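# About Us

Hi! I'm Vasanthi Roy, and I run Skavgate, which is a small shop with a long workbench, a lot of cables and a coffee maker that has outlived two landlords. We teach robot arms to do fiddly things with their grippers, and we do it by showing them. Somebody sits down, takes the controls, and does the job through the arm over and over until there's enough on file for a program to learn from.

I came to this sideways. I spent eight years fixing packaging machines at Berent, and every time the product changed size by a hair, someone had to come in and retype a whole list of positions. I kept thinking, I could just *show* the thing what I want! So in February I rented a room, bought a pair of used arms and started finding out how wrong I was about the "just" part.

## What we do all day

Mostly we pick things up and put them down. A customer sends us a box of their stuff, we agree on what "done" looks like, and then we record demonstrations, usually 60 to a batch. Some we do by remote control, where you move a hand-sized leader arm and the big one copies you. Some we do by holding the arm itself and walking it through the motion (great for your shoulders, if you were hoping to skip the gym).

Cubes are where everyone starts with us. They're small, they have flat sides, and they land at whatever angle they like, so you have to turn the gripper to meet each one. Two arms over one table makes it harder again, and you learn pretty fast to keep your elbow out of the other person's way. 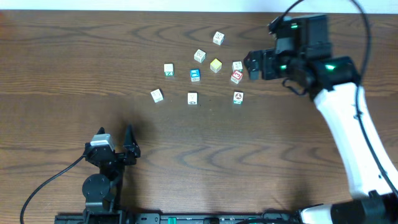

## How we teach new people

You get a chair, a leader arm and a morning of being terrible at it. I dropped more than 600 cubes before I stopped squeezing too early, and I still rush when I'm tired. We keep the fumbles if you recover from them, by the way. A missed grab followed by a good second try is worth having, and the learned programs seem to get less stubborn when we leave those in.

What we throw out is dithering. If you hover for ten seconds deciding which cube to go for, the robot learns to hover too, and then I have to explain that to a customer.

## Who we work with

Our longest-running job is for Tsolakis, who make sorting trays and have very firm opinions about corners. We also record for Sirarex, and their last order came to 821 demonstrations, which is why my wrist is in a brace as I type this.

## Come say hello

Visitors are welcome if you write first, and yes, you can have a turn at the controls. Bring a small object you think we can't pick up. We have a shelf for the ones that beat us, and there's still room on it.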